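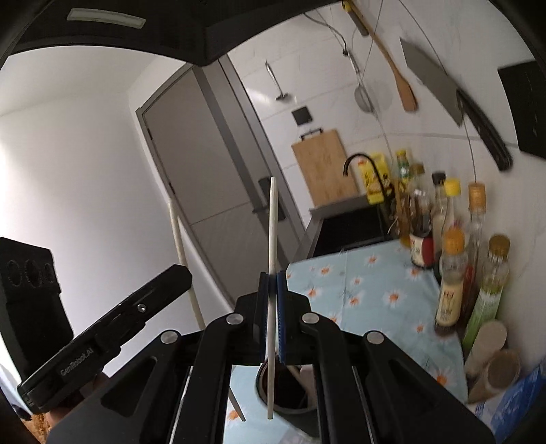 **Figure 4.** A thin white chopstick held upright between two blue-padded fingers, just over a dark cylindrical holder.

## 4. Who gets the floor

The open circle is described in most of the writing on street dance as a place without a door. Anyone may step in. Our field notes from Gostow suggest that the circle has a door after all, and that it is usually held shut by a man in his thirties doing footwork he learned in high school.

We attended the Nellis sessions over one winter and the jam that closes the season in December. The sessions are free, run from early evening until the building locks up, and have no sign-up sheet. Dancers enter when they feel ready, which in practice means when they can find a gap. Gaps are short. Newer dancers, and women at nearly every level, told us they would spot one, shift their weight forward, and find somebody already in it.

Inese Lapiņa, who has danced popping at Nellis since it opened, called this "the elbow round." She did not mean it as a complaint. She had learned to use her elbows, and she was a little proud of them. Younger dancers were less fond of the arrangement. One told us she had rehearsed a set for weeks, stood at the edge of the circle for 2 hours, and then danced it at the bus stop – to good reviews, she said, from a man waiting for the night bus.

### 4.1 The call-in rule

Partway through the winter the organizers tried something else. Whoever left the circle had to name the next dancer, and could not name anyone who had already been in during that song. The rule came from Gintarė Paju, who borrowed it from a children's game and saw no reason to hide the fact.

Reactions were mixed. Several regulars felt that being called in spoiled the point of a cypher, where the nerve to enter is part of what is on show. We take this objection seriously, although it was put to us mostly by people who had never been short of turns. Others found being named far worse than waiting. A beginner who can drift along the wall all night has some cover, and the rule took it away. Two dancers stopped coming for a while. One of them returned when a wave of the hand was accepted as a polite no.

What changed most was the watching. Under the old habit, people at the edge looked at the floor for openings. Under the new one they looked at each other, partly out of interest and partly in the hope of not catching anyone's eye. The regulars, who now had to pick someone, learned a good many names. Lapiņa admitted that she had stood next to one woman for most of a season and had been calling her by the name on her sweatshirt, which was Pretance.

### 4.2 The jam

The December jam dropped the rule for its battles and kept it for the open floor between them. The prize was a voucher from the Urbonaitė shoe shop, and it was fought over with a seriousness we would not have predicted from its size. During the open floor, however, the calling-in carried on without being announced. Dancers who had grumbled about it all winter pointed at strangers from other towns, who looked behind them to see who was meant.

We would be careful about reading too much into one evening. The visitors were guests, and people are nicer to guests. The elbows also came back in the final hour, when the music got faster and the DJ stopped leaving space between tracks. Section 5 turns to the DJs, who were asked far less often than the dancers what they thought of all this and had plenty to say.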